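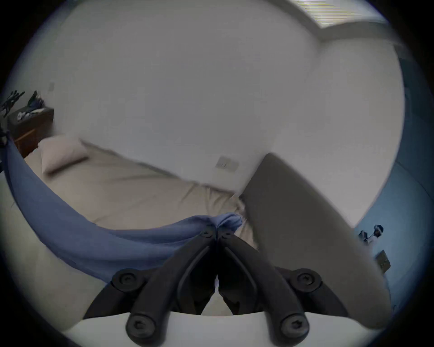
Making the Beds at Seixas House

Gonçalo Antunes, updated Aug 17, 2026

Welcome to our little bedroom gallery, which has grown rather slowly over the summer and is still a good deal shorter than I had promised everyone. We let out 8 beds here at Seixas House, and guests so often write to ask what the rooms are like (and what they will be sleeping under!) that it seemed kinder to put it all on one page. I do love a freshly made bed, and I make no secret of it.

The blue blanket room
A beige fitted sheet, a white pillow against the wall and a soft blue blanket, just as plain as I like things. The blanket is a muted sort of blue, slightly fuzzy, and I find it sits very kindly next to the beige – my sister wanted stripes, but she came round in the end.

A word on the folding
I know there are people who want a blanket squared off at the foot of the bed like a parcel, and I did it that way for 2 years before I gave up. Now I gather it loosely and let it fall across the bed, and smooth the sheet with the flat of my hand, starting from the pillow end. A few soft creases in the middle never kept anyone awake.

If you are staying with us
Extra blankets are kept on the landing, so please help yourself, particularly in November when the wind comes straight up the Drekedari road and finds every gap in the windows. Do tell me if you would like a second pillow as well – I would much sooner carry one up in the evening than hear at breakfast that you slept badly. The other rooms will be added here as I get round to them, starting with the small one over the porch.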